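Essay collection on small-town neighbours to reach shops in October

Readers who have followed the Brerier pamphlets over the years will be glad to hear that a proper book is on its way at last, and a handsome one by all accounts. Konitz, the small press that has looked after the pamphlets from the start, confirmed in February 2018 that the essays are being gathered into a single volume, with five new pieces written specially for it.

The working title is "Across the Hedge", and its subject is how people who vote differently manage to go on living in the same street, sharing a bus stop and now and then a ladder. It has been a long time coming (the first pamphlet sold out in Fenau within the month, and people have been asking for more ever since!), and the press says it wanted to get the tone right before sending anything to the printer.

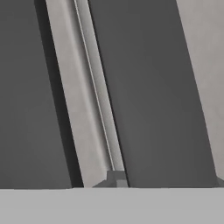
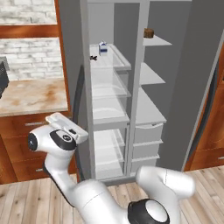

There will be nine chapters in all, the longest of them given over to the town of Vasiliu and its quarrel over the library opening hours, which regular readers will remember with a smile or a groan, depending on which side they were on. That chapter draws on the 2612 letters sent in while the argument was going on, and a good many of them are quoted at length.

A first printing is planned for October, in paperback only, and readings are to be held in Fenau and Vasiliu once the dates have been settled with the bookshops. Anyone whose letter is to be quoted will be written to beforehand.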